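물놀이 장난감 정리 교육, 상자만 늘고 습관은 그대로?

2019년 2월 7일

가정용 정리용품 업체 비타(Bita)가 다음 달부터 어린이집과 가정을 상대로 물놀이 장난감 정리 프로그램 ‘툰디소라(Tundisora)’를 판매한다. 아이가 물놀이를 마친 뒤 장난감을 직접 건져 종류별로 나눠 담게 하면 정리 습관이 생긴다는 것이 회사 쪽 주장이다. 프로그램은 교사용 안내서 한 권과 가정용 점검표, 얕은 물통과 분류용 그릇으로 구성된다.

발표 자료만 놓고 보면 그럴듯하다. 비타는 지난해 9월부터 스컬턴(Skulton) 지역 가정 34곳에서 시범 운영을 했고, 참여 보호자의 82퍼센트가 “아이의 정리 태도가 나아졌다”고 답했다고 밝혔다. 문제는 무엇이 어떻게 나아졌는지를 자료 어디에서도 찾을 수 없다는 점이다. 설문 문항은 공개되지 않았고, 프로그램을 쓰지 않은 가정과 견준 결과도 없다. 시범 기간은 2주였다. 새 장난감을 받은 아이가 2주 동안 신이 나서 따라 하는 것은 대부분의 부모가 이미 겪어 본 일이다.

비타의 프로그램 개발을 맡은 카림 아클은 이런 지적에 “처음부터 학술 연구로 기획한 것이 아니다”라고 답했다. 그는 “현장에서 느끼는 변화를 빨리 확인하는 것이 목적이었고, 보호자들의 반응은 충분히 긍정적이었다”고 했다. 하지만 회사 홍보 문구에는 ‘효과가 확인된’이라는 표현이 그대로 들어가 있다. 느낌을 확인한 것과 효과를 확인한 것이 같은 말로 쓰이고 있는 셈이다. 문구를 고칠 계획이 있느냐는 질문에는 “내부에서 검토해 보겠다”는 답이 돌아왔다.

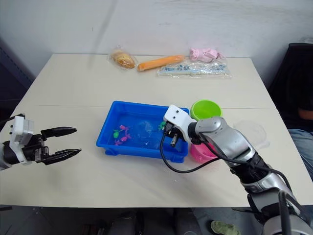 툰디소라의 핵심은 건지고 나누는 일이다. 안내서는 이를 ‘건지기, 고르기, 담기’로 나누고 단계마다 교사가 해야 할 말까지 정해 두었다. 그런데 막상 준비물을 보면 그만한 분량이 필요한지 의문이 든다. 물을 담은 얕은 파란색 플라스틱 통에 분홍색과 초록색 바다 생물 장난감 다섯 개와 투명한 공 하나가 들어 있고, 그 옆으로 연두색 컵과 분홍색 그릇이 놓이는 정도다. 색깔대로 나눌지, 모양대로 나눌지는 아이에게 맡겨도 될 일이다. 집에 있는 대야와 국그릇을 꺼내 놓고 같은 놀이를 해 온 가정에서는 굳이 새로 살 물건이 무엇인지부터 따져 보게 된다.

안내서는 100쪽 안팎이다. 이 가운데 실제 활동을 설명하는 부분은 앞쪽 일부이고, 나머지는 점검표 양식과 칭찬 문구 모음, 다른 제품 소개로 채워져 있다. 점검표에는 아이가 장난감을 몇 번 만에 옮겼는지, 도중에 자리를 떴는지, 어른이 도와주었는지를 날마다 적게 되어 있다. 장난감 몇 개를 치우는 데 걸리는 시간보다 표를 채우는 시간이 더 길어질 수 있다. 어린이집 교사에게 서류 한 장이 더 생긴다는 뜻이기도 하다.

위생 문제에 대한 설명은 유난히 짧다. 고무나 플라스틱으로 만든 물놀이 장난감은 안쪽에 물이 고이면 곰팡이가 피기 쉽다. 부모들이 물놀이 뒷정리에서 가장 번거로워하는 것도 장난감을 건지는 일보다는 물을 빼고 말려서 보관하는 일이다. 안내서는 이 부분을 “사용 후 충분히 건조한다”는 한 줄로 넘긴다. 어디에 어떻게 널어야 하는지, 속이 빈 장난감은 어떻게 다뤄야 하는지는 나오지 않는다. 분류용 그릇에 물구멍이 있는지도 제품 설명에 빠져 있다. 정리를 가르치는 프로그램이 정리의 마지막 단계를 비워 둔 것이다.

유아교육 상담소 아르나르도티르(Arnardóttir)의 오렐리앵 퐁스 상담사도 큰 기대를 걸지 않는다고 했다. 그는 “물에서 장난감을 건져 그릇에 옮기는 놀이 자체는 좋다. 아이들이 좋아하고 손을 쓰는 연습도 된다”면서도 “그 놀이를 잘하는 아이가 자기 방 블록까지 치우게 된다고 말하려면 근거가 더 있어야 한다”고 말했다. 식탁 위에서 어른이 지켜볼 때 하는 정리와, 혼자 놀다가 저녁 먹을 시간에 하는 정리는 아이에게 전혀 다른 일이라는 설명이다.

퐁스 상담사는 점검표에도 고개를 저었다. 횟수를 세기 시작하면 아이는 금세 놀이를 숙제로 받아들이고, 부모는 어제보다 못한 숫자에 조바심을 낸다는 것이다. 그는 상담소를 찾는 부모들에게 장난감 수를 줄이고, 담을 그릇을 아이 손이 닿는 곳에 두라는 말부터 한다고 했다. 두 가지 모두 돈이 들지 않는다.

시범 운영에 참여한 가정의 반응도 회사 발표만큼 고르지는 않다. 한 보호자는 “첫 주에는 아이가 저녁마다 통을 꺼내 달라고 졸랐는데, 둘째 주부터는 물을 쏟는 데 더 관심이 많았다”고 전했다. 또 다른 보호자는 동생과 함께 차례를 지켜 가며 장난감을 옮기는 모습이 보기 좋았다면서도, 끝난 뒤 바닥을 닦는 일은 늘 자기 몫이었다고 했다. 설문에는 바닥 청소에 관한 문항이 없었다고 한다.

비타는 가격을 아직 공개하지 않았다. 어린이집용은 반 단위로, 가정용은 개별 상품으로 나눠 팔 예정이며 점검표는 따로 추가 구매할 수 있다고만 밝혔다. 시범 운영 설문의 원문을 공개해 달라는 요청에는 기사 작성 시점까지 답하지 않았다.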